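Three months with the robot at our Lustthorpe warehouse and people keep asking me how it's going, so, a thread!

First thing: no one on my shift lost their job. Seventeen of us in July, 17 of us now. I was nervous about that and I asked at every single meeting until Pryor put it in writing.

What went away is the bending. Totes at floor level, boxes out, boxes onto the shelf, all day long. My back used to be done by lunch on Mondays.

It's slow! Elsie Grimshaw can clear a tote while it's still deciding about the first box. But it's there at 6 am and it doesn't mind the low ones, so we give it the low ones.

The new job is looking after it. Marjan Bahrami went from packing to robot lead, with a raise, and she taught herself most of it from the manual and a lot of swearing. She logged 3,678 picks last month and reads us the misses on Fridays, which has become weirdly fun.
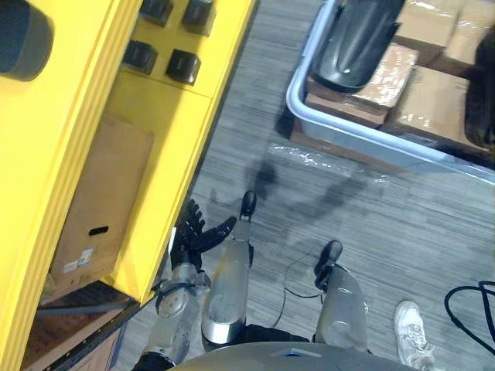
Shrink wrap is still its worst enemy. Anything shiny and it hesitates, so we've started asking suppliers for plain cartons where we can. Two said yes already!

Things I'd still change: more training hours for the late shift (they got 13, we got 50, come on) and a say in where it works next.

Ask me stuff, I'm on break till 2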